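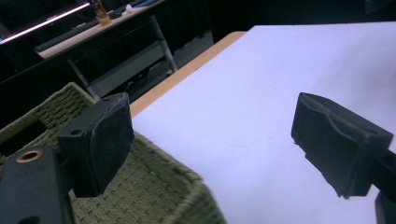 Slide 2: Why we walk slowly

Jul 18, 2019, Drullalstead library, evening talk. Wait for the kettle to finish or nobody in the back row hears a word.

Say hello, thank Perihan Coşkun for the loan of the room. Mention that the walking group has 36 names on the list and that I have met nine of them.

Slide 3: The Zilach ridge loop

Eight miles, 345 feet of climb, most of it before the first sandwich. Umut Karabulut calls this one "gentle." Pause here. People who came in February will want to groan.

Start from the Aksoy farm gate. Close it behind you. The goats have opinions about open gates and so does Mrs. Aksoy.

Slide 4: What to bring

Water, a hat, shoes you have already argued with and beaten. The group carries one map. I carry it, which explains the Zidness detour. Do not get drawn into the Zidness detour. If asked, say the bog was smaller on paper, then move on.

Slide 5: Pace

We go at the speed of the slowest walker, and on hills that is me. Anyone in a hurry is welcome to wait at the top and admire the view until we get there. It's a good view. They'll have time to learn it.

Slide 6: Sign-up

Sheet is by the door. Please print. Last time we had a walker called either Dana or Diesel, and we still don't know who to call about the thermos.

Questions, then cake.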